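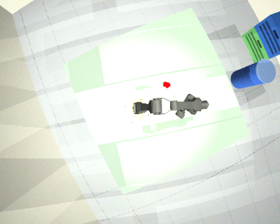
Notebook, dye bench, July, 7:40 a.m.

Pulled the last three skeins from the Plallik madder pot before the coffee was ready and I'm really happy with them — a proper brick orange, a bit pinker on the skein that sat at the bottom. Recipe was 100 g of wool to 36 g of ground root, with the alum done the night before. The weld overdyes are another story. I wanted a soft mint, the same washed-out pale green as that big tilted mat on the gray tiles, fading nearly to white in the middle and keeping its color at the borders. What I got is pea soup. Nice pea soup, but still! I think the indigo dip went in too strong (I counted slowly, as always) and next time I'll thin the vat first and dip twice.

Water notes, so I stop guessing: the Hamdan tap reads 197 on the hardness strip this month, higher than in spring. Madder likes that, cochineal does not. For the cochineal I'm going back to rainwater from the barrel, strained through the old curtain, and somebody please wash the curtain after. 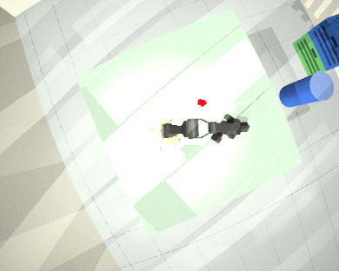 The other thing with the weld is the chalk. I put in a pinch at the end and the yellow jumped right up, so then I put in another pinch and it went harsh. One pinch. Writing it here in case I get excited again. The small test skeins are on the rail with knots in the ties: one knot for no chalk, two for one pinch, three for the silly one.

Cluveo yarn order: 1000 g of the undyed sport weight, still on back order, and the fingering came on cones when I'd asked for skeins. I'll wind them off myself, which is fine, my arms need something to do while the pots heat up.

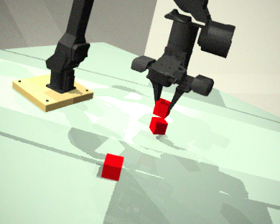
If the cones turn out to have spinning oil in them they'll need a hot scour with the blue soap, maybe two, before they go anywhere near mordant. Smells oily to me already.

Still to do for the Skotow order: second madder bath on the leftover liquor (should give a peach), relabel the alum tub, and test the thinned vat on scraps first. Left the green skeins soaking with a splash of vinegar. Check after lunch.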